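Demonstrationen mit dem Handgreifer aufnehmen und für das Training aufbereiten

Diese Anleitung beschreibt, wie wir im Projekt Plimus Demonstrationen mit einem handgeführten Greifer aufnehmen, prüfen und zu einem Trainingssatz zusammenstellen. Sie richtet sich an alle, die den Versuch zum Greifen aus Körben nachvollziehen oder mit eigenen Gegenständen wiederholen möchten. Vorausgesetzt werden ein kalibrierter Greifer mit Kamera und eine laufende Installation der Auswertesoftware Sellico.

Arbeitsplatz vorbereiten

Für die Grundreihe genügt ein heller, matter Tisch. Glänzende Platten haben bei uns zu Sprüngen in der Posenschätzung geführt, vor allem bei Licht von der Seite. Der Hintergrund darf dagegen unruhig sein. Möbel, Steckdosen und Kabel liefern der Lokalisierung feste Merkmale, die eine leere weiße Fläche nicht bietet. Wer vor einer kahlen Wand arbeitet, stellt ein paar unbewegte Gegenstände hinter den Tisch.

Stellen Sie den Korb so auf, dass Sie ihn mit gestrecktem Unterarm erreichen, ohne einen Schritt zu machen. Verschieben Sie ihn nach jeder fünften Aufnahme um eine Handbreit und drehen Sie ihn dabei ein Stück. Bleibt er immer am selben Platz, lernt das Modell eine feste Bahn und greift später daneben.

Kamera und Greifer prüfen

Die Bildrate beträgt 60 Bilder pro Sekunde. Belichtung und Weißabgleich werden von Hand eingestellt und während einer Reihe nicht mehr verändert. Öffnen und schließen Sie den Greifer vor der ersten Aufnahme dreimal vollständig. Sellico bestimmt daraus die Öffnungsweite für alle folgenden Bilder. Beide Finger müssen in geöffneter Stellung im Bild sein – sonst bricht die Zuordnung mit einer Fehlermeldung ab.

Eine Demonstration aufnehmen

Beginnen Sie mit offenem Greifer über der freien Tischfläche und halten Sie ihn eine Sekunde ruhig. Führen Sie ihn dann in einem Zug zum Gegenstand, schließen Sie die Finger, heben Sie an und legen Sie den Gegenstand auf dem Tisch ab. Danach folgt wieder eine Sekunde Ruhe. Korrekturen in der Bewegung sind erlaubt, Pausen mitten in der Luft nicht.

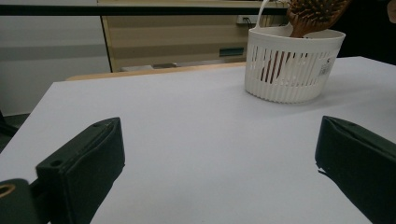 Geöffneter Greifer über dem Tisch, rechts der Korb mit der Haarbürste.

Bei Bürsten und anderen länglichen Teilen hat sich der Zugriff von oben am herausragenden Ende bewährt. Gitterwände sind für die Tiefenschätzung schwierig, weil der Gegenstand durch die Lücken sichtbar bleibt. Nehmen Sie deshalb auch Anfahrten aus flachem Winkel auf, bei denen die Korbwand einen Teil des Griffs verdeckt.

Aufnahmen aussortieren

Eine Reihe umfasst 180 Demonstrationen. Laden Sie sie nach Abschluss in Sellico und lassen Sie die Bahnprüfung laufen. Verworfen werden Aufnahmen, bei denen

die Lokalisierung länger als fünf Bilder ausfällt,
ein Finger im geöffneten Zustand nicht erkannt wird,
der Korb beim Herausheben umkippt oder mitgezogen wird.

Fehlgriffe mit anschließendem zweiten Versuch bleiben drin. Wir hatten sie anfangs gelöscht und danach ein Modell, das nach einem verpassten Griff einfach stehen blieb.

Training und Ergebnis

Aus drei Reihen mit der Bürste und einer kleinen Nachaufnahme blieben nach der Prüfung 548 Demonstrationen übrig. Trainiert wurde mit dem Verfahren Mulcahy in der Grundeinstellung über 2.000 Epochen. Geändert haben wir nur die Länge der vorhergesagten Bewegungsabschnitte: 16 statt acht Schritte. Kürzere Abschnitte führten am Korbrand zu einem Zittern, bei dem die Finger mehrmals ansetzten.

Mit dem Arm am Standort Hutholm wurde die Bürste in den meisten Durchläufen beim ersten Versuch gegriffen. Schwächen zeigen sich, wenn sie flach am Korbboden liegt. Diese Lage kommt in den Daten kaum vor und sollte bei einer Wiederholung von Anfang an eingeplant werden.

Häufiger Fehler: Nach einem Akkuwechsel stimmt die Zeitbasis der Kamera nicht mehr mit der des Greifers überein. Wiederholen Sie in diesem Fall das dreimalige Öffnen und Schließen und legen Sie in Sellico eine neue Reihe an.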